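Section 2: Getting the Shared Kitchenette Ready

Welcome to your Fondale suite! Before you unpack the coffee, please take a few minutes for the kitchenette. Everybody on the floor shares it, and a little care at the start makes the whole month go more smoothly.

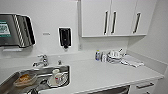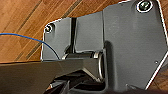 1. Clear the counter. Move the small items off to one side, or better still onto a tray, so that you can wipe from the back wall toward you without lifting things one at a time.

2. Rinse the stainless steel sink with warm water and a drop of dish soap, then dry it with a soft cloth – drying is what keeps those chalky spots away.

3. Check the paper towels. If the dispenser on the wall is running low, ask Gladys Rivadeneyra at the front desk for a refill pack (up to 400 sheets, and please don't squeeze in more than that, however tempting it may be).

4. Check the soap dispenser as well. Hold a cupped hand under the nozzle when you try it, and wipe up any drips on the counter.

5. Wipe the fronts of the upper cabinets with a damp cloth, going around the long bar handles, and open each door once to be sure it closes nicely.

Note: Refills are kept in room 314, which is open until 2 in the afternoon. After that, leave a message for Duván Agudelo and he will bring some up.

Caution: Please, no scouring powder or steel wool on the glossy surfaces. Scratches don't come out, and we have tried! Keep wet cloths away from the electrical outlet under the cabinets.

6. Put everything back on the counter once it is dry, and carry on to Section 3 for the refrigerator shelves.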